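Storage bin

A storage bin is an open-topped container, usually with one low side or a cut-away front, in which small goods are kept so that they can be seen and picked out by hand. Bins of this sort are found in workshops, shops, post rooms, school cupboards, farm buildings and a great many garages, and they are so ordinary that most people who use them every day have never had cause to learn that they have a history at all. The word itself is an old one in English and first meant a manger or a place for keeping grain or bread, and it is only fairly lately that it came to mean something you might lift with one hand.

Early forms

Before moulded containers came along, small goods were kept in whatever would hold them. Nail merchants used wooden boxes with sloping fronts, seed sellers liked banks of shallow drawers, and ironmongers were fond of old tea chests sawn down to a handy height. In the market town of Flarklow, the ironmonger's shop kept a wall of 518 wooden compartments, each with a sample of its contents wired to the front, and the wall was still in daily use when the business changed hands for the last time. The town museum now has a part of it on show, screws and all, and it is well worth a visit if you happen to be passing.

Wood had its troubles, of course. It swelled in damp weather, it soaked up oil, and mice were very partial to the corners. Pressed steel bins answered most of these complaints but brought others of their own – they were noisy and heavy, and their edges could be hard on the fingers if the folding had been done in a hurry.

Moulded bins

Plastic bins are made by pressing softened material into a shaped mould, which allows the walls, floor and rim to be formed as a single piece. Rounded corners are favoured because dust and small parts do not lodge in them, and because a sharp inside corner is where a bin is most likely to crack. Lettering is often raised on the rim, where it cannot peel away as a paper label would.
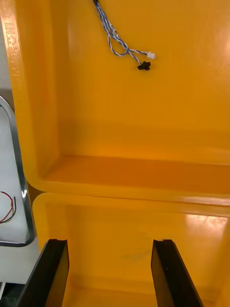
Yellow-orange plastic bin with rounded walls and raised lettering on the rim.

The Baltham works was among the first in its district to give up steel for plastic altogether. Its longest-lived pattern, known in the catalogue simply as the number 4, was drawn up by Tímea Szénási, who had trained as a maker of kitchenware and who is said to have carried a trial bin about with her for a whole winter, filling it with potatoes, pegs and knitting to see where the weight went. The number 4 was sold in lots of 58, an awkward figure that came from the size of the crate and that generations of storekeepers grumbled about with real affection.

Colour

Colour began as a matter of taste and soon became a matter of order. Many stores give each colour a meaning, such as red for faulty goods or blue for parts waiting to be checked, though there is no general rule and one firm's meaning may be quite the opposite of its neighbour's. Yellow and orange are well liked in dim storerooms, as dark fittings show up clearly against them.

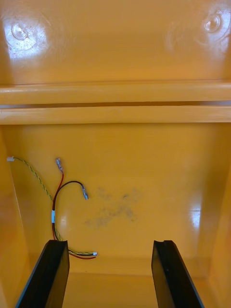

Why do bright bins fade?
Sunlight slowly breaks down the colouring in the plastic, and the surface turns chalky, so bins kept by a window tend to pale sooner than those on an inside wall.

Arrangement

Bins may be stood on shelves, stacked, or hung from a slotted panel. The fullest account of the subject in everyday language is Martim Falcão's handbook Bins and Shelves, published by Tudose, which runs to 400 pages and devotes a surprisingly lively chapter to the question of where to put the washers. Falcão held that heavy goods belong at waist height and that anything used daily should be within reach of a person standing still.

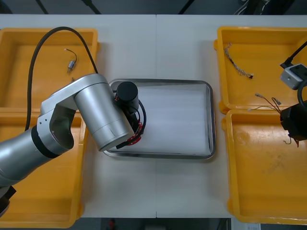 He was rather less fond of stacking, which he thought encouraged people to forget whatever lay at the bottom, and he recommended the two-bin method instead. Under this method a part is kept in a pair of bins, one in use and one held back. When the first is empty the second is brought forward, and the empty one serves as the reminder to order more. The Misent boatyard worked in this way for many years with no written stock list of any kind, and by all accounts ran out of very little apart from brass hinges.

Care

A plastic bin wants little more than warm water, mild soap and a soft brush. Strong solvents should be kept well away, and bins that have held oil are best wiped out with a dry rag before they are washed. A cracked rim can be mended with a suitable adhesive, but a crack in the floor generally spreads, and a bin in that state is better kept for light things such as string or seed packets.

See also: Crate; Drawer; Pigeonhole; Seed cabinet; Tea chest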